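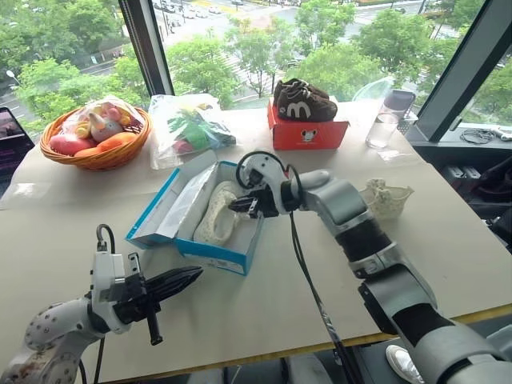 Dromley Watch Bands: FAQ

Which bands fit the Dromley 2?
All Olvera bands with a quick-release pin. Bands from the first Dromley need adapter 1101, sold separately.

Can I wear the leather band in water?
No. Use the woven or rubber band.

How do I shorten the steel band?
Remove links in pairs, one from each side of the clasp. The band has 11 removable links.

Do custom dial faces carry over to a new watch?
Yes, up to 200 faces per account.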